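Guides > Registering a Local Party > Part 4: Holding the founding meeting
Filed under: Party registration, Meetings and voting, Forms

4. Holding the founding meeting

This part is for groups which have already finished Part 3 and have a written draft of their party rules. If your draft is not finished, please stop here and go back. The founding meeting cannot adopt rules that the members did not receive before.

The Velent model is used in all parts of this guide. It was first written for the Tuddale district, but it works also for Gerlach and Hedell with small changes, which are marked as notes.

Before you begin

You will need:
- the draft rules, one printed copy for each table
- the signature sheets (Form B)
- the attendance book
- ballot papers, all of the same size and colour
- two vessels for the papers, one for votes on the rules and one for votes on persons

4.1 Calling the meeting

1. Fix the day and the place. The room must be open to every person who signed Form A.
2. Send the invitation 6 weeks before the day. Put the draft rules in the same envelope or the same e-mail.
3. Write in the invitation that the meeting will found a party and will elect its officers. The word "found" must be there. An invitation to "a discussion" is not enough.
4. Keep a copy of the invitation and the list of the addresses. The registration office will ask for both.

Note: In Hedell the invitation must also be shown on the public notice board. Take a dated receipt for it.

4.2 Opening the meeting

1. Let each person sign the attendance book at the door. Persons who only want to listen sign on the separate page for guests.
2. Count the names on the members' page. You need at least 50 to continue.
3. Elect a chair for the meeting and a person to write the minutes. These two can be elected by raised hands.
4. Read the purpose of the party aloud, in full, from the draft.

Caution: If there are fewer than 50 members in the room, do not open the meeting and wait for the others inside it. Close the attendance book, write down the hour, and start again from step 1 when they have come. A meeting opened too early is not valid, even if the room is full at the end.

4.3 Adopting the rules

1. Go through the draft section by section. Ask after each section if there are changes.
2. Vote on each change separately. Raised hands are allowed here, but one member can demand a paper vote, and then it must be done on paper.
3. When all the sections are finished, vote on the whole text. This vote is always on paper.
4. The rules are adopted if 60 per cent of the members present say yes. Empty papers are counted as present, so they work like a no.

Changes in the spelling do not need a vote. Changes in the name of the party do - and also in the short name, which many groups forget.

4.4 Electing the officers

Collect the votes for each office and count them before you go on to the next one. Any open vessel may be used if all the members can see into it before the first paper is put in, and the counting must be done on a table which can be seen from every side.

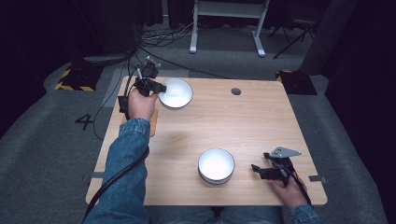 4.5 Counting and writing down the result

1. Choose two counters who are not candidates.
2. Unfold all the papers first, then sort them, then count. Do not count while unfolding.
3. Compare the total with the attendance book. If there are more papers than members, the vote is repeated.
4. Read the result aloud and write it in the minutes with numbers and with words, for example "97 (ninety-seven)".
5. Put the papers into an envelope, close it, and let both counters sign over the flap.

Note: In Gerlach the envelope goes to the office together with the minutes. In the other districts you keep it yourself until the registration is confirmed.

Continue with Part 5, Sending the papers to the registration office.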